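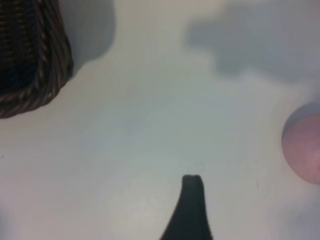 Bread, bowls and a very long table: Magdy Abdelaziz on the Salem supper

Magdy Abdelaziz has flour up to both elbows when I arrive at half past four, and he doesn't stop kneading to say hello. "Pull up a stool," he says. "Mind the onions."

The supper at Salem started with two households who kept meeting on the stairs and grumbling that they were bored of their own cooking. Now, on the first evening of every month, 18 people sit down together in the old chapel hall, and the June one is his favourite. "Broad beans! You can't beat them. My mother did them with dill and far too much garlic, and I do exactly the same."

He grew up above a bakery and says he could shape a flatbread before he could tie his laces. What strikes me, watching him, is how little he measures. The dough gets water until it "feels like an earlobe", and then it goes under a cloth while we talk.

I ask what people get wrong when they cook for a crowd. He laughs – a great big laugh – and wipes his hands. "They make seven dishes! I did it myself, seven, the first time, and I was still frying when everyone had gone home. Make two. Make loads of both, and put bread down the middle so that people have to pass it. A stranger who's asked you for the bread isn't much of a stranger any more."

The bread matters to him more than anything else. He gets his flour from the mill shop at Numden, a wholemeal so coarse that it needs a good long soak, and mixes it half and half with white. Leftovers (there are some, now and then) are torn up the next day and baked with tomatoes and stock.

Would he ever open a restaurant? He pulls a face. "And have to give people menus? No. Here they eat what there is, and they bring a pudding."

By six the first loaves are out and the windows have steamed up. He breaks one open, hands me half and goes looking for the salt. I had meant to ask him about the winter soups, but my mouth was full, and then the doorbell went.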